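Search this site Go
Type and press enter

Bins, Bars and One Pale Table: The Clullov Corner

20/03/2025

So many of you asked for a look at the game corner that I've finally put this page together, and of course I've written far more than I meant to. The gallery part is short. The talking part isn't! If you only came for the bins, scroll on down, I won't be hurt.

For anybody new, Clullov is the building game I started making in the spare room in Gotia. You draw bars out of a bin, red or green, and you add them to a wall that runs between you and the other player, and you try to get your own color to run from one end to the other before the whole thing leans over. A full set is 300 bars, 150 of each color. It's loud, it takes up a whole table, and small kids are weirdly better at it than I am.

The part I want to talk about today is what the bars live in when they aren't in a wall. That sounds like a tiny subject and it has eaten most of my winter.

The bags (a short, sad era)

We began with drawstring bags. They were cute, and I sewed them myself, and I liked how they looked hanging from the back of a chair. But drawing a bar out of a bag is a slow business. Your hand goes in, it feels around, everybody waits, and then somebody accuses you of being able to tell the colors apart by touch (you can't, I've tried). With a full set in there the bag is also really heavy, and the string cuts into your fingers when you carry it from one room to the other. I kept one for the dice.

The shoeboxes

After the bags came shoeboxes. Free, flat, easy to stack, and everyone has some. I still think a shoebox is a perfectly good way to keep a set on a shelf. As something to play out of, though, the corners give up fast, and once a corner splits the whole box goes soft and sits there like a sad sandwich. I taped them. I taped the tape. There's a closet shelf in my house that is still mostly shoeboxes and I'm not ready to talk about it.

The plastic tubs

I wanted to love the plastic tubs. They came in good colors and they had lids that snapped. What I didn't think about was how tall they were. A tall tub is great for storage and terrible at a table, especially for a short person, because you end up with your armpit on the rim trying to reach the last few bars. Also they slid. Every time somebody grabbed a bar in a hurry the tub went with them, and we lost more than one good wall that way. They hold yarn now and they're very happy holding yarn.

And then, metal

I found the metal bins at Biltico, the secondhand restaurant supply place on the far side of town, the one with the dented soup kettles in the window. I'd gone in for a rolling rack. I came out with no rack and more bins than would fit in the trunk, so I drove home with one in the passenger seat with the seatbelt on.

What I liked right away was the shape. The bin I play out of is wider at the top than at the bottom, so you get a good big opening and everything still ends up together on the floor of it, where you can see it. You don't dig. You look, you pick, you go. Kids can see in. I can see in without standing up. And it stays put on the table even when things get competitive.

The other shape is more of a trough, long, with sloping sides, and I set it right behind the big one. In our house that's the discard side. A bar that falls off the wall on your turn goes in the back, and it can't come out again until the next round. People who've played at my place know there are some strong feelings about the trough.

The noise

Yes, it's noisy. I'd like to be upfront about that! A bar dropped in a metal bin goes clang, and a whole armload tipped in at once will bring people in from the yard. I put a dish towel in the bottom for evening games and it helps a lot. For daytime I leave it bare, because I've come to like the sound, and because the clang tells everybody a turn is over. My neighbor's dog has opinions.

If you hate the noise, drawer liner works too, the grippy kind with holes in it. Cut it a bit small so it lies flat. Mine curled up at the edges the first time and bars kept sneaking underneath.

The scratches

I get asked whether I polish them. I do not. They came used, they had a whole life before me full of who knows what, and the bottoms are worn and cloudy and scratched up. I washed them with dish soap and a soft brush, rinsed them twice, dried them with an old bath towel and that was that. One afternoon I did try a metal polish on a corner of a spare and I got one bright shiny corner, which made the rest of it look filthy. Leave them alone, is my advice.

There's a small round hole in the floor of the big one as well. I thought about plugging it and then never did. Dice from the bag era could have been a problem, but a bar is far too big to go through, so the hole just gets to be a hole.

The table

The table is pale wood and it was the cheapest thing in the room. I bought the top at Sepúlveda Hardware and put it on legs I already had. I'd been playing on a dark one before, and it was much harder to spot a green bar on it after sundown. These greens are dark! Against pale wood they show up nicely, and the red ones show up against anything. If you're choosing between two tables and you don't care which, take the light one.

Do check the feet on your bins before you slide them around on wood you like. Mine have rough spots underneath and I found that out the scratchy way. I stuck felt dots on, the kind for chair legs, and they've held so far.

The colors

I went back and forth on colors for ages. The first set was red and blue and it looked like a toothpaste. Then red and yellow, which was cheerful but gave me a headache by the third round. Red and dark green is where I landed, and I love it, though I know it isn't the best pair for everyone. If you have a color-blind player in the family, write to me when you order and I'll notch the ends of one color so they can go by feel. It costs nothing extra. A few of you have asked for black and white and I'm thinking about it.

The bin in play

Okay, to the gallery, such as it is. I'm putting up one for now and I'll add to it as I go. Big bin in front, trough behind, just a few reds and greens lying around on the bottom the way they do, every which way: 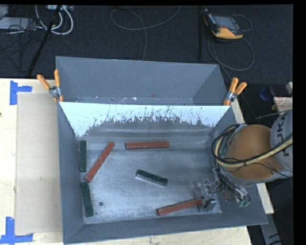

One reader wrote back to say she runs hers the other way around, with the trough in front for the bars in play, and that it makes for a calmer game: they lie more or less in a line, and there's less pawing through the pile. She also keeps a cookie sheet under both to save the table. I tried it her way with my sister's kids and it went well until the discards took over the big bin and everyone wanted to draw from there instead. Worth a try if your players are better behaved than mine.

A few things people keep asking

Can you buy the bins from me? No, sorry, I only sell the bars and the rule sheet. I'd look for a secondhand kitchen place near you, or ask at a cafeteria that's changing its equipment. Take a bar along in your pocket and try it in the bottom. You want it to lie flat with plenty of room around it.

How many bars should be in the bin at once? For a quick game I don't put the whole set in. A couple of good handfuls of each color is plenty to learn with, and you can top up between rounds. The full 300 is for long rainy afternoons.

Do the bars get scuffed from the metal? A little, on the corners. Mine have had a lot of games on them and I think they look better for it, but if you want yours to stay crisp, use the towel.

Is there a big set coming? There is! I'm working on one with 800 bars for schools and libraries, and it should be ready in September if the boxes show up when they're supposed to. It will need more than one bin. It may need its own room.

Next up I want to do the shelf where the finished sets wait, and the little rack I made for the rule sheets out of a broken dish drainer. I have to clear the closet first, so give me a while.

We use cookies to remember your settings and see which pages get read. By staying on this site you agree to this. OK Read more

Get the Clullov newsletter. Enter your email address Sign up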